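The two-page rulebook

I write rules for a living now, which would have made my mother laugh. At Stetell we have a document called Handling Practice, Soft Goods, and it is two pages long because I fought for two pages. The draft I inherited from Skenix was the kind of thing that defines "towel" in section one and then spends an appendix regretting it.

Most robot standards worry about people getting squashed, and quite right too. They have much less to say about the bit I spend my days on, which is how you should pick up something floppy so that the next person (or the next machine) can make sense of how you did it. A steel bracket has a correct way up. A bath sheet has opinions.

So we have house rules. They started on a whiteboard in April, moved to a shared file, and now have a version number, which means people have begun to argue with them in writing.
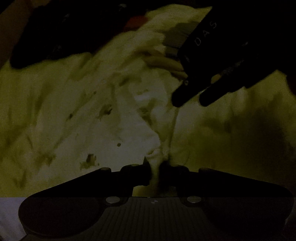
Rule one is the pinch rule: take a small gather, lift a little, and stop before you pull. It reads like advice for handling a sleeping cat, and it took us longer to agree on than anything else in the file. Petro Nechyporuk wanted a measurement in there. I wanted the word "small." We compromised on a sentence that annoys us both: no more cloth than the tips can hold without the rest of the pile coming along. The tuft between the jaws of the lower gripper is what I had in mind, with just a narrow twist of fabric drawn up from it. The other gripper has its fingers open over the cloth, and that's rule two. One hand holds, the other waits. If both grab at once you learn nothing except that cloth can be pulled in two directions, and I believe that was already in the literature.

Rule three is that stained cloth stays in. I lost a whole Monday to this one. Somebody at Marchuk, who send us comments whether we ask or not, felt that good practice meant clean white goods every time. I've done laundry. Real laundry has brown blotches of uncertain origin, and a machine that has only met spotless linen is in for a shock.

Rule four is about light, and it's the one I break. It says to write down when it's dim. It does not say to fix it, because homes are dim, and hotel basements are worse. Petro thinks a rule that only asks you to write something down is a diary. He may be right, but it's a diary with a version number.

The Pemimby people have asked whether they can adopt the file as it stands. I said yes, then reread it that evening and found that rule two refers to a rule six. There are five rules. The fifth says to check your cross-references.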